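To: grip-practice list
Date: Tuesday, December 12, 2023
Subject: Re: Draft 4, scene preparation rule

On the Clirano draft, one member wrote:

> Section 4 should require a cleared surface. Only the target
> object may be within reach of the fingers. Skuvley already
> works this way and it keeps the data comparable.

Comparable to what? Before we vote, please look at a desk job under the current wording.
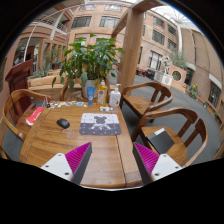
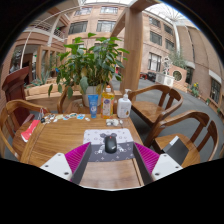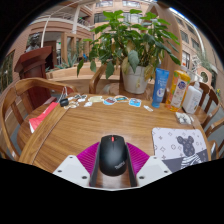
I have read the Section 4 text three times and still can't find the problem it is meant to solve. Vandex logged 900 episodes on bare tables and 28 in ordinary rooms, then told us the bare ones were "cleaner." Sure they were. A mouse on a table that also has a pump bottle, a blue tube and a scatter of stickers is what a desk looks like to the people who own desks. I could live with a rule that says write down what was left out. I can't vote for one that says put it all away.

Also, who checks? Catacutan wants a signed form for every 500 episodes. I doubt anyone will read them.

I'm a no on Section 4 as written.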